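Hunmont Lost Property Scheme: progress report to the Prillow Fund
16/08/2023 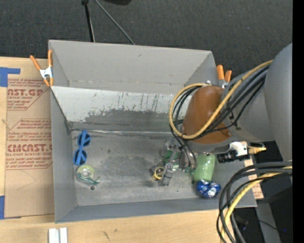
Þórarinn Vídalín wrote to us after the spring newsletter to ask why a town of our size needs a lost property scheme at all, when people could simply look after their things. We have some sympathy with this view, but the evidence is against it.

You gave us the grant in April to bring the lost property of the buses, the library and the swimming pool under one roof. The roof is the old ticket office on Hsu Street, and it leaks a little, over the umbrellas.

Items logged to the end of last month: 804. Our target was 800, and we would like to claim credit for passing it, though strictly speaking the public did the work. Of these, 775 have been entered on the new register with a date, a place and a short description. The rest were logged by the bus depot as "thing" and we are in talks.

Returns have been slower. People ring up very sure that they have lost a black glove, and we have a good many black gloves, and the conversation goes on from there. Sunglasses are worse, as owners seem to treat them as a crop that comes up again each summer. Keys do well. False teeth do better than you would think, once the caller has got over the first sentence.

The register itself runs on Okside, which we chose on price. It does what we need, apart from the search box, which will find "scarf" but not "scarves", and the monthly printout, which comes out sideways. Their helpdesk has suggested we turn the paper.

Spending is within budget except for shelving. We bought the cheaper sort and then bought the other sort. The overspend has been met from the postage line, as most owners prefer to call in and complain in person.

Opening hours remain a sore point. We promised you 6 days a week and are managing five. Saturday cover starts next month if the bus company lets us have the second key, which it has mislaid. We have taken down the details.

Unclaimed items are kept for up to three months and then go to the hospice shop, where two of our own staff have bought back their umbrellas. We would like to discuss the second payment at your next meeting, and can bring the register, sideways or otherwise.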